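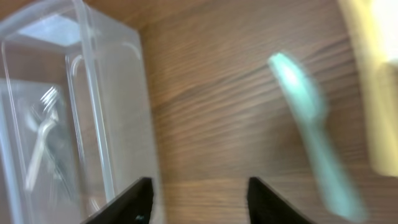
The two fingers in front of the clear container, with the plastic fork inside and the green utensil to the right.

Gripper care at the Hestden table cell

On this page I collect pictures and short notes from the small cell we call Hestden. It is one arm over a wooden table, and it sorts plastic cutlery and containers. I look after the gripper, the wrist camera and the cable between them. The arm itself is under the care of Moreira, so I write very little of it here.

The notes were started in November, when the cell was moved to the table it has now. Before this it stood on a painted steel plate, and the settings we had from the plate were not good for wood. I have changed most of them since then, and I try to write down the value at the same moment I change it.

Fingers

The fingers are black and simple in shape. Each one is held by 2 screws, and the screws become loose slowly. You do not see it with the eyes. You feel it when you take the tip between your thumb and one finger and push it to the side. If there is any movement, I take the finger off, clean the seat with a dry cloth, and put it back with the 3 mm key. I tighten both screws a little, then both of them fully. When I tightened one screw fully at the start, the finger sat at an angle, and the program for closing had to be taught again.

After the fingers are back I close them by hand command at low speed and look at the gap against the light. The tips must meet along the whole edge. If they meet only at one corner, I loosen and begin again.

I clean the faces of the fingers each morning before the first run. Water with a small amount of soap is enough. We tried alcohol for some weeks and it made the surface shiny, and then thin handles began to slide. The old fingers from that time are in the drawer marked Roro, please do not mount them.

Wrist camera

Clear plastic is difficult for the camera. The edges and the rim of a container become very bright, and the wood is visible through the walls, so the program can take the table for the object. I lowered the brightness of the lamp to 70, from 100, and it is better now. The lamp value is in the Todel settings page, under the second tab. After every change of lamp value the exposure must be locked again by hand. It does not stay locked, and I have forgotten this more than one time.

The window in front of the lens gets fine dust from the table. I use a blower first and then the soft cloth. Please do not use the cloth for the fingers on the lens window.

Cable

The cable goes from the wrist along the forearm and has three clips. The clip nearest to the wrist must leave a loop, wide enough for your hand to pass. With a smaller loop the plug is pulled when the wrist turns to its limit, and the gripper stops in the middle of a job with a message about lost communication. I changed one plug for this reason. The new one has a screw collar — it is slower to remove but it holds.

Open position

The open position is set so that the fingers can come down on both sides of a handle without touching it. I teach it with the arm standing still and the fingers over bare table. The height over the wood I check with a piece of folded paper, which must slide under both tips with the same small resistance. Crumbs and small specks on the table disturb this check, so wipe the place first.

The fingers opened wide over the wood, with the flat edge of the clear plastic at left and a pale green tip at the top. 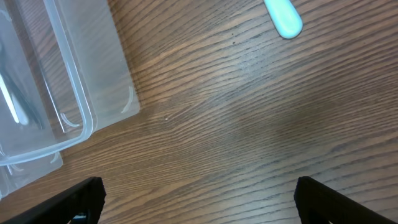

Musa Ekpo wrote to me that he would not trust the folded paper, as it becomes flat after a few uses and the tips end lower each time. He uses a plastic feeler strip and keeps it on a string at the side of the cell. He also asked if I teach the open position before or after I tighten the fingers.

I teach it after, always. For the strip he is right, and I have ordered one. Until it comes I take a new piece of paper for each check, folded 2 times, and I throw it away when I am finished.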